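Bundalska Window Set: data card

A collection of records about curtains, windows and what can be seen past them. Last revised July 2022.
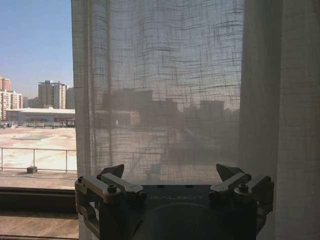 Sheer off-white curtain with a heavier cream panel to the right; uncovered strip of window at left, high-rises outside.

What this is

Bundalska is a set of 591 records of domestic window dressings, each one pairing pictures of a window with a short sheet of notes. The notes cover the fabric, how it hangs, how much of the glass it covers, and how well a person can make out the outdoors through it. It was put together to test a claim repeated in a lot of home-furnishing writing, that you can predict privacy and daylight from the name of a fabric. We doubted it when we started and we doubt it more now, although the set is too small to settle the matter.

Please read the limits section before you quote any number from these files. The first release was quoted in ways it could not support.

Why sheers get their own field

Shops sell "sheer" as if it were one thing. It covers tight voiles that blur everything behind them and open weaves you can read a skyline through. The record shown at the top is a good case of the second kind. The weave is loose, with darker threads running both ways in an uneven grid, and with the sun behind it the shapes of buildings and rooftops come through as soft gray-brown blocks. Lower down there are faint railings and a flat roof. You would not recognize a face at that distance, but you would know you were looking at a city.

Whether somebody outside could see in is a separate question, and the pictures don't answer it. Daytime views from indoors say very little about the view from the street after dark. Two early users treated our see-through score as a privacy score. It isn't one, and we have renamed the field to make that mistake harder.

Fields

record_id: a plain number. No meaning in the order.

layer_count: how many separate fabric layers are visible. A sheer and a heavier panel hung together count as two, even where they overlap.

layer_type: sheer, light, heavy, blackout (claimed). The word "claimed" is there on purpose. We can't test blackout fabric from a picture and neither can you.

weave: tight, open, irregular, unknown. "Irregular" means the spacing of the threads visibly varies.

fold: flat, soft, pleated, bunched. Annotators disagreed on soft versus pleated more than on anything else. If your work depends on the difference, relabel.

cover: share of the glass covered, in four bands. We tried percentages in March and gave up; people were guessing and then defending the guess.

outdoor_through: what can be made out through the fabric. Values are nothing, light only, shapes, detail.

outdoor_clear: what can be made out through any uncovered glass. Uses the same four values. Left empty if the window is fully covered.

sky: clear, hazy, cloudy, mixed, not visible. A pale blue sky going white at the horizon is marked mixed. Some people hate this. It is at least consistent.

notes: free text, often useless. Annotators were asked to write what they saw and many wrote what they liked.

How a record is scored

Take the one at the top. It gets layer_count 2, layer_type sheer and heavy, fold soft, weave irregular. For outdoor_through it gets shapes. For outdoor_clear it gets detail, going by the strip on the left where you can pick out rows of windows on the peach and white towers. The cream panel on the right is more opaque than the sheer it overlaps, and it gets no outdoor score of its own.

The fiber field was dropped. The first annotators entered linen, cotton, polyester and "linen look" for what was plainly the same kind of cloth, and there is no way to tell fiber from a picture with any confidence. If a seller's page tells you it can, be careful.

Files

bundalska_main.csv – all records, one row each
bundalska_notes.txt – the free text, split out so it doesn't break spreadsheet software
illance/ – light readings, for 80 records only
ban/ – records withheld from the main file, with the reason given for each
changes.txt – what moved between releases

The illance folder needs a warning. Readings were taken with the curtain open and then closed, using a cheap meter held at chest height, and clouds moved between one reading and the next more often than we would like. One window went from 700 lux to a higher figure after the curtain was closed. We left it in. Treat the whole folder as a rough check on the written labels.

The ban folder holds records where the fabric could not be separated from glare, a blind, or a frosted pane. They are kept so that you can disagree with us.

Limits

Most of the windows are in apartments on upper floors. Ground-floor rooms, where people care the most about being seen, are badly underrepresented.

Daytime only. There are no night records and we don't plan any.

Sunny conditions are overrepresented, and sun behind an open weave changes what comes through it. The same curtain on a dull day may earn a different score.

Color names are a mess. Off-white, cream, ivory and natural were used by different annotators with no shared card. The color column stays in because people asked for it, and we would not build anything on it.

Agreement between annotators was checked on a small share of the set, and only for four fields. The results are in changes.txt. They are fine for cover and poor for fold.

Relation to Landetti

Landetti is a separate list of curtain hardware: rods, tracks, rings, brackets. The record numbers do not match ours, whatever the old index page says. Joining the two by number will give you nonsense that looks plausible. There is no shared key at present.

Use

Free for study and teaching. If you publish a result, state which release you used and whether you included the ban folder, because it changes the counts for sheer. Please don't use the set to rank products. Brands were never recorded, and fabrics that look alike here may have nothing in common on a label.

Corrections are welcome, especially for weave and fold. Send the record number, the field, the value you think is right and one line on why. "Looks wrong" will be ignored – we've had plenty of those.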